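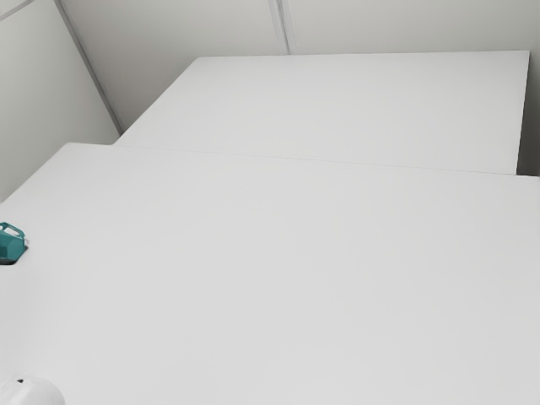
How often should a white worktop be oiled or sealed?
It depends on what it is made of. Painted wood wants a fresh coat of sealant every November, while solid resin needs only soap and water.

In Pliletdale, the Cilar workshop has fitted kitchens for 20 years. Most customers ask for white, then worry about tea. The workshop tells them to wipe spills before bed and keep bleach in the cupboard. A resin top costs 400 pounds a metre, fitted.

Related
Choosing a sink that lasts
Small kitchens under 2000 pounds
Living with open shelves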